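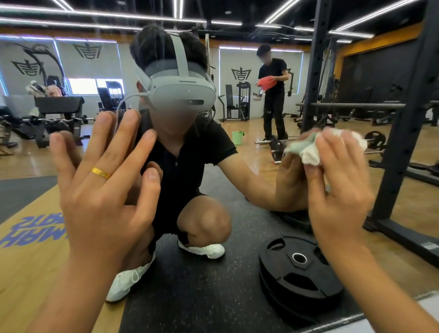 4. Recording a handover task with the Gunix headset

This section explains how to record a handover task with two persons. The Gunix kit learns from short recordings, and the quality of the robot's motion later depends much on how clean these recordings are. Choose a place with real objects and enough floor. A gym is suitable: a cloth passed over a stack of weight plates, with one person squatting and the other reaching down to him, gives a good low handover. Both hands must stay on the cloth for a short moment, so that the software can find the point of transfer.

Before you start

Charge the headset to 85 percent or more. Update the Trutau desktop program to build 2342. Older builds open the files but do not show the hand tracks.

4.1 Procedure

1. Put on the headset and tighten the strap at the back. It should not move when you shake your head slowly.
2. Connect the cable and lead it down behind the shoulder.
3. Raise one open hand in front of your eyes, with the fingers spread. Hold it until you hear two short tones.
4. Do the same with the other hand.
5. Press the side button one time. The recording starts after the third tone.
6. Give or take the object at normal speed. Do not stop in the middle to look at your partner.
7. Return both hands to your sides and press the button again.
8. Repeat until you have 13 good takes. Change the height of the handover between takes.

Note: Rings and watches may stay on, but please wear the same ones in all takes of one session. If you take off a ring after step 4, do steps 3 and 4 again.

Note: Soft objects need more takes than hard ones. For towels and cloths, Zuzanna Baran from our training team recommends 7 additional takes.

CAUTION: The headset limits your side view. Do not step backward when there are bars or plates on the floor. Do not lift any weight while you wear the headset.

CAUTION: Tell other people in the room that you are recording. Their faces are blurred at export, not during the recording.

4.2 If the tones do not come

Check that your sleeve does not cover the wrist. If the light is very strong from one side, turn a little and try again. When the problem stays, save the log file and send it to Kálmán Juhász at Trutau support, together with the serial number of the headset.

Continue with section 5, Checking your takes.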